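Comparing Finger Pads on a Hand-Held Gripper

This page covers how we compare two sets of finger pads on the same hand-held gripper before deciding which set to use for a long recording run. It takes one evening. You need the gripper with its wrist camera, both sets of pads, a small screwdriver, a notebook and a kitchen or some other room with real objects in it. A clean bench with foam blocks will give you good numbers that don't hold up later.

We did ours with the blue rubber pads and an older set of smooth gray ones from Nurico.

Before you start

Charge everything. Clear the memory card. Check that every screw on the linkage is snug, then move the fingers by hand through their full travel. If one side drags, fix that first. A sticky joint feels a lot like a bad pad and you will blame the wrong part.

Wipe the pads with a damp cloth and let them dry. Do not use alcohol on soft rubber. We lost one Allbridge set that way in March: the surface went shiny and stopped gripping anything smooth.

Step 1. Set the opening

Open the fingers all the way and measure between the pads at the tip. Ours is 90 mm. Write it down for each set, because thicker pads eat into the opening. If the second set leaves you with less room, some objects will drop off your list, and you want to know that now.

Step 2. Pick the objects

Choose things that differ in shape more than in weight. Our list has:

a thin handle, such as a spoon or spatula
a ceramic piece with an uneven rim
a smooth glass jar, closed
something soft, such as a folded cloth
a small box

Leave out anything you would be upset to break. Put ceramics on a mat on the floor for the first few tries. A slip from floor height costs you nothing, and you can see the contact point better from above.

Step 3. Check the camera view

Look at the live view before you grip anything. Both pads should be in the picture when the fingers are open, and the tips should stay visible as they close. If one finger blocks the object, turn the camera mount a little and check again. Lock the exposure. Kitchens often have one bright ceiling light and dark windows at night, and auto exposure will jump each time you turn around.

Do not move the camera between the two sets. If you have to, start over.

Step 4. Run the first set

Approach each object the same way every time. Come in level, stop with the object between the fingers, wait one second, close, lift to knee height, hold, lower, open. Say the result out loud so it ends up in the audio. We use three words: held, slid, dropped. "Slid" means the object moved in the grip but stayed in it.

Mohcine Mansour did the gripping and Jozefína Polák kept the notebook. It helps to have two people. When one person does both, the notes get short toward the end.

Step 5. Swap and repeat

Change the pads, measure the opening again, and run the objects in the same order. Tighten the pad screws evenly. We did 176 grips in total, half with each set.

Step 6. Approach tests

This part is only about getting into position, so no lifting. Rims and handles are where pads catch. With a ruffled rim, a wide pad may touch the high points and nothing else, and a handle standing up inside a pot gets in the way of a finger that comes in at an angle. Try the same object from the left, from the right and straight on, with the fingers fully open.
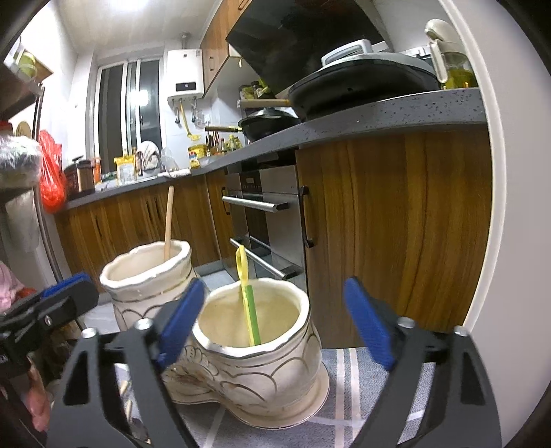
Nabil Daher wrote back after reading the draft that he would not call it a fair test with the opening at maximum. On his gripper the linkage has the most play there, so the tips wander by 3 mm, and he thinks a soft pad hides that while a hard one shows it. He suggests closing the fingers a quarter of the way before each approach and logging that as a separate run.

We have since added his quarter-closed run to the sheet. It adds twenty minutes.

Step 7. Read the results

Count held, slid and dropped for each object and each set. Don't add them all up into one score. The blue pads did better for us on handles and on glass. On the folded cloth there was no difference worth writing down. The gray pads let go more cleanly, which matters if you need to set things down in an exact spot.

Keep the recordings, and label the folders with the pad name and the opening.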